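Running a film night at home: tips for the kitchen and the sofa 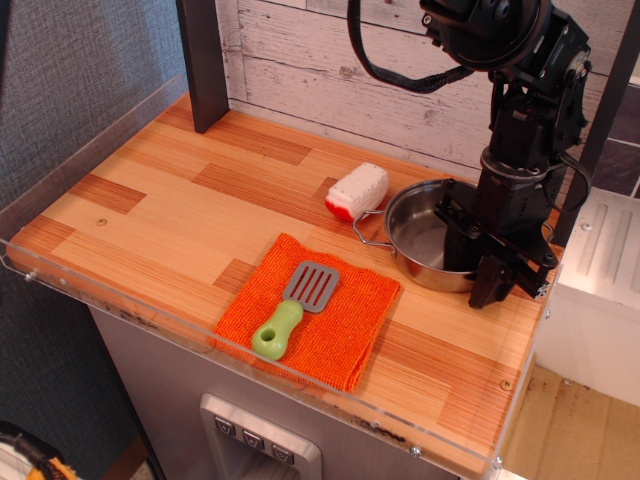
Most of the work for a film night is done before the first guest arrives. We have one every other Friday in the winter, and this is the order we do things in now.

Before people arrive

Check the running time, and add the trailers if you're watching a disc that won't let you skip them. A film of 127 minutes that starts at eight is over by ten past, and that is late enough if anyone has a bus to catch.

Start the film for a minute in the afternoon. This gives the player time to update itself and tells you whether the subtitles work. If you're streaming, close the app afterwards and open it again before the evening.

Turn off motion smoothing. On most televisions it sits under the picture settings and is called something different by every maker. Leave the brightness alone until it's dark outside.

Popcorn

Use a heavy pan with a lid. Put in three tablespoons of sunflower oil and three kernels, and wait for all three to pop. Take the pan off the heat, add 100 g of corn, cover it and count to thirty. Put it back on and shake it now and then. When the gaps between pops reach two seconds, tip it straight into a bowl.

Salt it while it's hot. Fine salt sticks better than flakes, so crush flakes in a mortar first. Melted butter makes it soggy by the second half of the film. If you want butter, serve it in small bowls and eat it early.

For a burnt pan, cover the bottom with water, add a tablespoon of bicarbonate of soda and simmer for 20 minutes. Scrape with a wooden spoon.

Hot food

Anything that needs a knife should be eaten before the film. Sausage rolls, toasted pitta and potato wedges are fine on a lap. Wedges want 40 minutes at 200°C, turned once, in a single layer.

Stay for the credits

With a big superhero film there is often something halfway through the credits and something else at the end. Don't put the lights on or start collecting plates until the screen has gone black. Many streaming apps shrink the credits and jump to the next title, so turn autoplay off in the account settings.

Afterwards

Butter on a fabric sofa: blot, cover with cornflour, leave for an hour, vacuum. Cola on carpet: cold water and a white cloth, working from the outside in. Soak the popcorn pan overnight and do the glasses in the morning.

Javiera Tapia
Updated May 31, 2023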